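Cuisiner au gaz ou à l'induction : Fleltholm a tranché

Dans l'immeuble Haltent, à Fleltholm, le gaz a été coupé en avril. Les 18 logements sont passés à l'électricité, pour 1 262 euros chacun, pose comprise. La régie Kairys a payé la moitié. Restait à changer les casseroles, que l'aluminium rend inutilisables sur l'induction, et à refaire 2 colonnes électriques. Plusieurs locataires ont préféré une table vitrocéramique, moins chère et plus lente. Les travaux ont duré 90 jours.

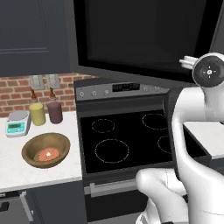 Une lectrice nous écrit que le prix ne l'a pas gênée, mais que la flamme lui manque pour griller les poivrons.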